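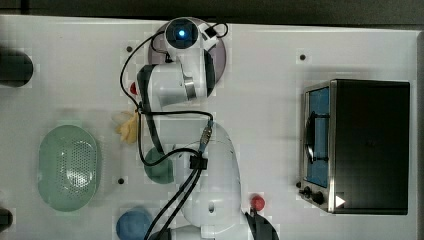

3. Putting up the balloon arch

Right, this is my favourite bit of the Fleremell party kit! Give yourself a good hour before the guests turn up (I once tried it in less and was still tying knots when the birthday girl walked in).

1. Tip out the bag of 100 balloons and sort them by colour.
2. Blow them up to different sizes with the hand pump. I stop while they're still a bit squashy.
3. Tie them in pairs, then twist two pairs together to make a cluster of four.
4. Push each cluster onto the strip, big ones at the bottom.
5. Hang the strip from the two hooks — get someone tall to help — and fill any gaps with the little ones.

Note: the big Vulmont set has 200 balloons and a second strip. Clip the strips together before step 4.

Caution: keep burst bits and uninflated balloons well away from children under eight, and don't hang the arch near candles or heaters.

Stuck? Ring Dilruba on extension 377 and she'll talk you through it.

© Fleremell Parties | Contact us | Back to top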